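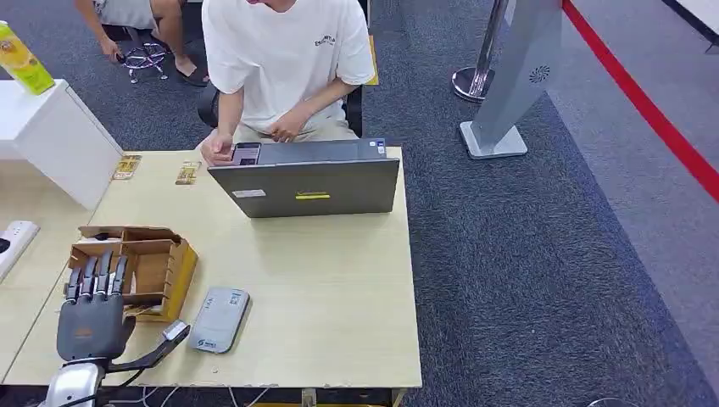
Search the archive Go Advanced

Subject: Re: [skimness-cards] Dividers, and what to sort by

Hello everyone,

I finally sat down with the picture cards from the El Sherbiny lot and I'm having a wonderful time! There are 3470 of them if the invoice is right, and so far 200 have been across my table. I gave up on sorting by publisher in the first hour (half the backs are blank) and went over to sorting by what's on the front. It goes so much faster. An open box stands on the table right where my hand lands, the laptop with the list sits behind it, and anything I can't place gets laid flat on the wood until the end of the evening.

I do the first pass with four headings only: water, streets, trees, everything else. Trees is already bursting. 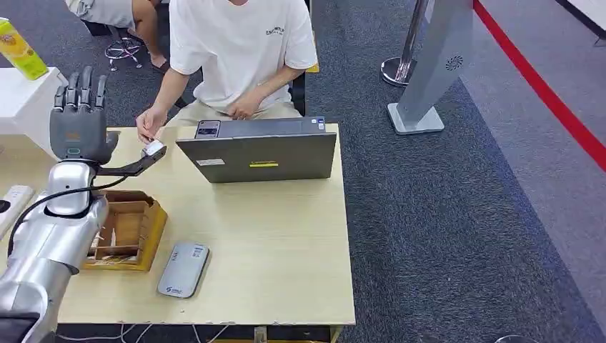

Somebody asked back in January, and I don't think it ever got a proper answer:

> Do you all file by season or by place? I have a batch from
> Prerkunow and most of the views could be anywhere. I started
> by place and now I have a huge "unknown" pile and a sore back.
> Also, does anyone stand the cards up? Mine lean over as soon
> as a compartment is half full.

Season, season, season! You can tell it from across the table, and a place name can be added later when you find one. My autumn section is at 106 cards and I love every one of them, especially the avenues, with dark trunks and the branches arching over a path and all that yellow and orange. I'd happily have a whole box of nothing else.
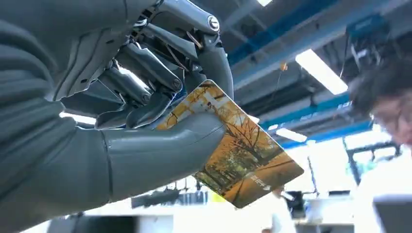

As for leaning, yes, stand them up, but put a folded piece of cardboard behind the last card and move it back as you fill. The Jemum dividers are nice and stiff if you'd like to buy something, though I cut most of mine from old packaging and they do fine. Hold the cards by the edges near a corner and the fronts stay clean.

If anyone has spare avenues in autumn, any size, please write to me off list. I have plenty of harbors to swap, and a few winter streets I could be talked out of.

Happy sorting!

We use cookies to keep you signed in to the archive. OK Settings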